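洗手台与镜柜整理数据 说明（README）

先打个招呼。我是这份数据的整理人，平时也是那种台面上堆满瓶瓶罐罐的人，所以做这一份的时候特别有代入感。数据的名字叫 Mullmont，内容很单纯：一个小卫生间，一只白色镜柜，一个洗手台，加上几样天天要用的东西，看它们怎么摆、怎么收。

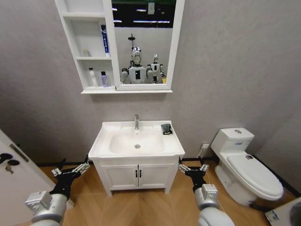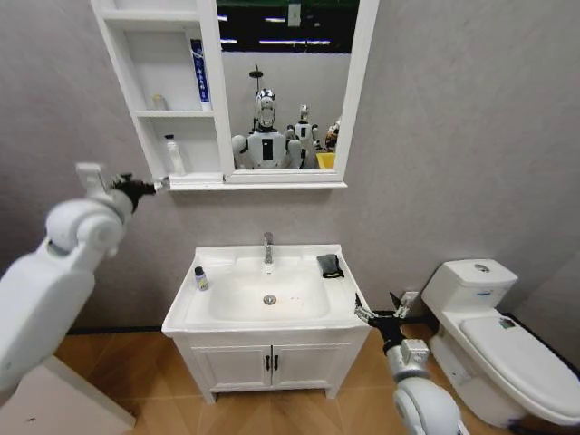
两张里都有蓝白色的牙膏盒，也都有搭在台面右角的深灰色布。

一、里面有什么

一共 173 段记录，拆出来 1,220 张静态图，每段最长 60 秒。每段都配一个文字小条，写这一段要把什么东西放到哪里，例如“牙膏盒放到中间那层”“小瓶子从台面收回柜子”。小条是我自己写的，口气很随便，有的长有的短，我也懒得统一了，大家将就看吧！

目录分成 4 个文件夹：

shelf：只动镜柜左边的开放层板
counter：只动台面
mixed：两边都动，东西上上下下地换
cloth：专门折布、放布

cloth 是后来才加的。一开始我以为布嘛，随手一搭就好了，后来翻记录才发现它的样子最难写清楚，折一道和折两道看着差好多，所以干脆给它单独开了一间“房”。

二、摆放的规矩（其实是我家的规矩）

层板从上往下数，叫一层、二层、三层。命名就按这个来，小条里写“上面那层”的，都当一层看。

泵头瓶我喜欢放最下面一层，按的时候手不用抬太高。高的盒子尽量靠边站，放中间很容易碰倒，一倒就带翻一排（别问我怎么知道的）。台面上最多留一个小瓶，水龙头两侧要能擦得到。布折好放右角，不要盖到盆里去。

不过规矩归规矩，数据里有大把没按规矩来的摆法，我没有删。谁家早上七点的洗手台是整整齐齐的呢？要找乱一点的，看 mixed 文件夹，里面几乎都是。

三、标注怎么读

每段有一个同名的文本文件，三行：
第一行，物品
第二行，起点
第三行，终点

物品名我用的都是大白话：牙膏盒、泵头瓶、小瓶、布。颜色只有在同类东西超过一个的时候才写，比如“紫色那瓶”。起点和终点只写到层，左中右写在括号里，没写括号就是我觉得怎么放都行。

有一点要提醒：镜子里照到的东西一律不标。第一版我偷懒没讲清楚，帮忙核对的朋友把镜子里的也标了一遍，后来只好全部返工，又花了一个多星期。

四、已知的小毛病

瓶身反光的时候，标签上的字基本没法读，所以请不要拿这份数据做文字识别。小瓶子有好几个长得很像，我在小条里偶尔会叫混，发现一个改一个。水盆没有每次都刷干净，做清洁程度判断的朋友请自己再筛一遍，我没有给这方面打标签。

还有就是布的折法。我写“折好”的时候标准很松，四个角对不齐也算。要求严格的话，建议只用小条里带“对齐”两个字的那些段。

五、和另外两份的关系

Clirkov 是厨房台面，Kazmi 是玄关鞋柜，格式和这份一样，读取的脚本可以通用，只要改一下文件夹名字就行。三份里我自己最喜欢卫生间这份，东西少，地方小，可是换个位置看起来就完全是另一个样子，整理的时候还挺上瘾的。

六、使用和更新

学习、研究、自己玩都可以随便用，转载的时候带上 Mullmont 这个名字就好。打包文件放在 Drultel 上，解压以后先看根目录的 list 文件，里面有每一段的编号和对应的小条。

一月份更新过一次，改了一批写错的层数，旧版本的编号没有动，之前下载过的只要替换标注文件就可以，图不用重新下。下一次打算补一些抽屉和挂钩的内容，毛巾怎么挂我也有一肚子话想说，等攒够了再放上来。

发现标错的地方请直接把编号发给我，顺手写一句应该是哪一层，我改起来会快很多。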